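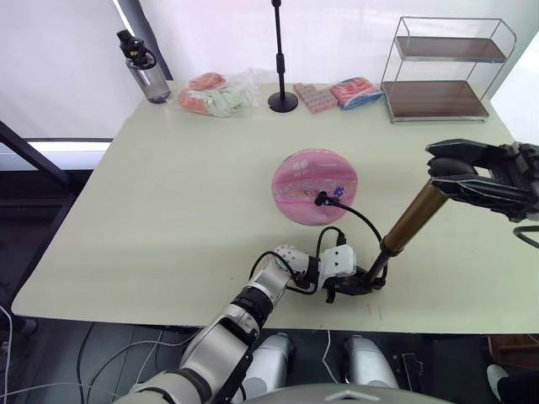

Kabbaj opened its packaging works to visitors on Wednesday, and our party of 50 was split between the tin line and the finishing room. I went with the second group, led by Negin Parsa. Finished samples were laid out on sage-coloured tables, among them a round pink tin with a lid printed in soft pink and white swirls. Lids are printed flat and formed afterwards, so the artwork must allow for stretch at the rim.

The line runs at 110 lids a minute. Lakmal Pathirana covered lacquer curing after lunch.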